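Branholm hand-held gripper kit, first impressions (jewelry and hair stuff)
Forum: Data Collection Gear > Reviews

rquiroga
Started 12/12/23

I've had the Branholm kit for two weeks now and I am so happy with it that I've been boring everyone at work, so it's your turn. For those who missed the announcement: it's the hand-held two-finger gripper with the wide-angle camera on it, plus the Dreduline recorder software, and you carry it around and do the task yourself so a robot arm can be trained on the recordings later. The kit is 1799 dollars. That's a lot for us, but it's a lot less than an arm and a teleop station, and I can take this thing anywhere there's a floor to stand on.

I picked small accessories because that's where our last gripper fell down. Bracelets, scrunchies, a claw clip, a watch, all going between a shallow white tray and the bed. Beads roll, elastic springs back, and a quilted bedspread is a miserable surface for anything that wants a nice clean edge.
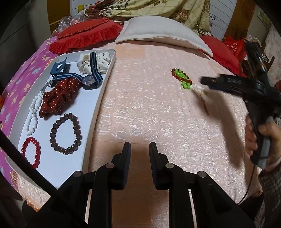 Renata Quiroga
Lead for household tasks, Kalinowski Robotics

Grip first, since that's what people keep asking me in messages. The trigger travel is long and smooth and you can stop halfway, which I use constantly with the bead bracelets. Squeeze too hard and they skate out sideways. With the padded tips I can close on a few beads, lift, and the rest of the loop follows. Scrunchies are easy – almost too easy, they'd be my choice for anyone's first day with it.

The watch with the striped fabric strap was the hard one. You want to go for the case and you shouldn't! Take the strap close to the case and let the face hang.

More tonight when I've got the files off.

satti_a
Nice write-up, and I'm glad somebody bought one. I'll be the grump though. We had a loaner in July and I sent it back. On soft bedding the fingertips push the surface down before they reach the object, so half of what you're recording is the operator's wrist making up for it. An arm isn't going to have that wrist. Did you try any of this on a hard table?

Adeel Satti, test engineer

rquiroga
Hi Adeel! Table too, yes, and it's easier there, no argument. But people's stuff lives on beds and sofas. If I only record on a table I get a policy that's good at tables. I do agree about the wrist. I've started coming in flatter and slower on the bedspread and the recordings look calmer for it.

miyuki_f
Can you get at the beads when things are lying near each other? We have the Bellotine gripper and the fingers are so fat that picking one bracelet always nudges its neighbor. I've lost whole afternoons to this.

rquiroga
Much better than the Bellotine, and I say that as someone who liked the Bellotine. The fingers are narrow, so you can drop one inside the loop of a bracelet and the other outside, and close on the strand. I do the brown faceted one that way every time. The little ornaments with a stem or a tassel I take by the head and let the dangly part trail.

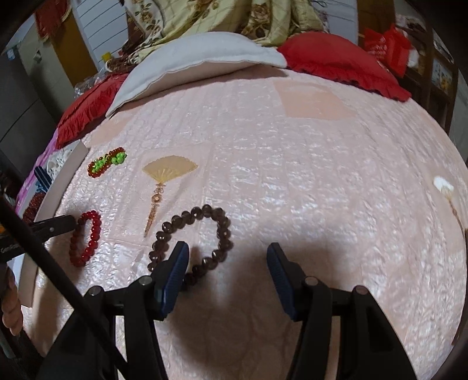
Can you swap the finger pads without sending the unit back?

They come off with the small driver in the case, and a spare set is included. Power the unit down first and run the zero calibration again afterward.

krawczyk_b
Good to know about the pads. I was put off by the manual, which makes it sound like a factory job.

What about arm fatigue? I'm not tall and I don't have big hands, and the Bellotine was killing me by lunch. Also curious how many runs you do in a sitting.

Bronisława (data collection, part time)

rquiroga
Bronisława, it's lighter than it looks but it is front heavy. I did almost 70 demonstrations on my longest day and I felt it in my forearm the next morning, so I wouldn't plan a week like that. Kneeling by the bed is kinder than standing and leaning over it. Switch hands if you can – I'm hopeless with my left but I'm learning.

OK, files are off, so the rest of the review:

Working in the box

Reaching into the white cardboard box from above was what I was most nervous about, and it's become my favorite part. The walls are low, so the fingers clear them with no fuss. I press into the polka-dot scrunchie, close, lift straight up. My one complaint is that you lose sight of whatever is right under the gripper body, so look at the layout before you go in and remember where the pearls are. You will catch a strand of pearls at some point, everybody does.

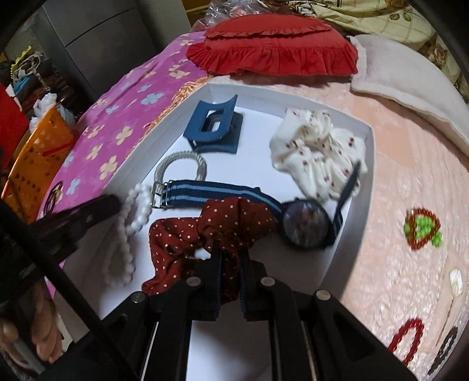
Recording and export

Dreduline is plain, and I mean that kindly. Press once, do the task, press again. Each take gets a name and a thumbnail and you can throw bad ones away on the spot. Export was painless on my laptop. I'd love a way to add a note to a take by voice, because typing with a gripper in your fist is silly, but that's a wish and I've sent it to them.

Tracking dropped out twice, both times when I swung around too fast toward a blank wall. Slow down and it stays with you.

irena.duda
Moderator hat off for a minute. I have to side with Adeel a little. Price aside, I'd want to see a policy trained on this data before calling the kit good. Clean takes are lovely, but they're takes. Renata, do you have an arm run coming up?

satti_a
Thanks Irena. That's my whole point, put more politely.

rquiroga
Fair, and yes, it's planned! I'm reviewing the kit here and the training is its own post. Put me down as hopeful. What I can say today is that I've stopped dreading the small stuff. Loops with a cord or ribbon running through them used to be an automatic skip for me and now I leave them in the mix. I come down with the fingers nearly closed, get the tips right next to the loop, 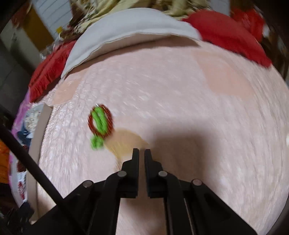 then open just enough to straddle one side of it and squeeze gently. If the cord has a tail I leave the tail alone, it only twists the loop as you lift. It took me a morning to get the feel of that and then it was just there in my hand, and I was grinning like an idiot.

miyuki_f
You've about sold me. I'm asking for one in the next budget. Would you be up for posting your finger-width setting for the bead bracelets? Ours is always either too timid or it launches them.

Miyuki Fukuda

rquiroga
Sure, I leave the limit at the default and let my trigger finger do it. I tried a tighter limit and kept missing the chunkier beads. Start with the scrunchies, then the claw clip, and save the watch for when you're warmed up.

krawczyk_b
Would anyone be interested in splitting shipping on spare pads? I'm going to order either way, message me before the weekend.

satti_a
I'll take a set if Miyuki's lab is getting a kit, because I know I'll end up borrowing it. Still want to see that arm run.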